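Foltia simulated grasping benchmark – frequently asked questions

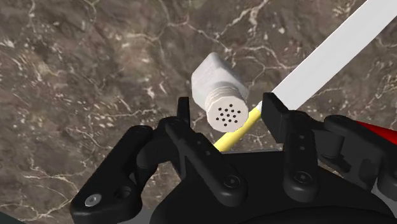 Wrist view from a rendered Foltia task, gripper open around a white shaker.

What is Foltia?
Foltia is a set of tabletop tasks for testing grasping policies in simulation. We use it to ask how much a policy depends on the look of the table and the clutter near the target.

Is any of the data real?
The training data is all rendered. Real arms come in only at the final test, which Marlene Ehlers runs on the bench at Strobel.

How many episodes are there?
The training split has 1830 episodes and the test split has 600. No surface texture appears in both.

Why use patterned surfaces such as marble?
Policies trained on plain gray tables did well on plain gray tables and dropped off elsewhere. Veins and flecks give the vision encoder edges that have nothing to do with the object. Training on them closed most of the gap.

Why leave other things next to the target?
An early version had one object per episode, and the policy learned to close on whatever was there. Now a long utensil may lie right behind a shaker, and the policy has to pick the object named in the instruction.

What counts as a success?
The named object must be lifted clear of the table and held for 2 seconds. Moving a neighboring object is logged but does not fail the episode.

Does the wrist view matter?
Yes. Without it, most failures came in the last stretch before contact, when the gripper blocks the overhead view. We have not tested a wrist view alone.

Which objects are hardest?
Thin, flat ones. The fingers often meet the table first. Theda Lammers is working on a contact penalty for this – no results yet.

Can I train on part of the data?
Yes. The loader takes an episode limit. At 900 episodes the ranking of the methods stayed the same, though all scores were lower.

Who do I contact about errors?
Write to Ebenezer Aidoo on the Foltia project list and include the episode number and the loader version.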